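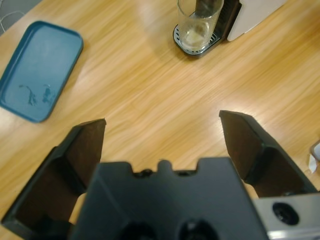 Pliso working group on good practice for shared arms
Minutes, 6 August 2021, Onodcombe

Present: Marjan Zamani (chair), Davoud Dehghan, Mehrangiz Fallahi, Esmaeil Rahimi (notes)
Apologies: Valquíria Cavalcanti

1. Last minutes agreed.

2. Drinks tasks. Davoud's draft rules went down really well, and we got through all 4 in one sitting! Agreed:
- Fingers fully open before any approach to a glass.
- No glass filled past 40 ml until the grip check is signed.
- Loose cables kept out of the arm's reach.
- One person at the stop button, doing nothing else.

3. Speed limit. Mehrangiz wants 380 mm per second near people. Lots of good talk on this one, and Esmaeil would go lower for hot drinks. Left open for Valquíria's view.

4. Log sheets. Marjan loves the new layout (so do the rest of us). Davoud to add a line for spills.

Full review of the rules in December.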